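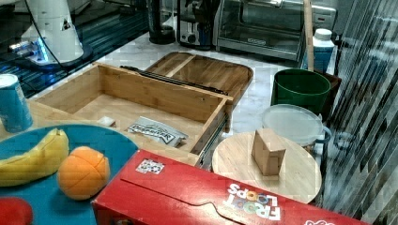

Manolakis reed diffusers – worth it at 38 dollars?
Last updated: Aug 18, 2022

kosmas_k
Has anyone tried the new Manolakis diffusers? I picked up the fig one at the Floltden store in Skurnircombe. The box says it lasts 12 weeks. Mine went in the hallway in May and by week five the bottle was down to a third. The smell was good for two weeks and then I could only catch it when I walked in from outside. I paid 38 dollars, so I expected more. Is it the brand or am I doing something wrong?

halima.magesa
How many reeds did you put in? They give you eight, and if you use all of them the oil goes fast. I use four in a small room and flip them every other week. The fig is still going in my bathroom after nine weeks.

kosmas_k
All eight. The leaflet said to use all eight.

WRezende
The leaflet is written by people who sell refills. Also, a hallway is the worst place for one. Every time the door opens you get a draft and the oil evaporates. Mine sits on a shelf away from the window and the radiator.

Chrysanthi D.
I don't agree about the hallway. It's the one place where a diffuser makes sense to me, because people pass through and don't sit in it long enough to stop noticing. I would not put one in a kitchen. Fig and frying onions is a bad mix. I keep a Trerska candle in there and light it for half an hour after dinner, and that's it. 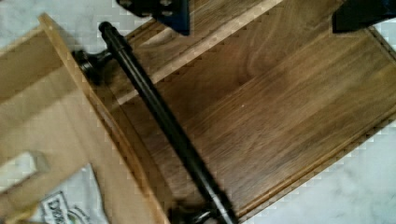 Drawer, walnut-toned base with a lighter rim

mudassar_g
Going to disagree with Chrysanthi on candles. I had two Trerska ones and both tunneled. There was a hard ring of wax left around the side and the wick drowned. The diffuser at least doesn't need watching.

Chrysanthi D.
Did you let the first burn go all the way to the edge? If you blow it out after 20 minutes the first time, it will tunnel every time after that. Two or three hours on the first burn, then trim the wick.

mudassar_g
First one no, second one yes. Same result – so I think it's the wick. It looks thin for a jar that wide.

kosmas_k
Back to the diffuser. I took four reeds out last night and moved it to the shelf by the stairs. Will the wet ones be OK to put back in later, or do they clog?

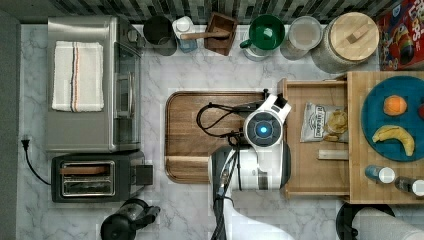

halima.magesa
They clog. Once they've been soaked and left out to dry, the oil gets sticky inside and they stop drawing. Throw those four away and buy a plain pack when you get the refill. Don't mix scents on the same reeds either.

WRezende
Agree with that. And wipe the neck of the bottle, the oil takes varnish off wood. I have a ring on a side table to prove it.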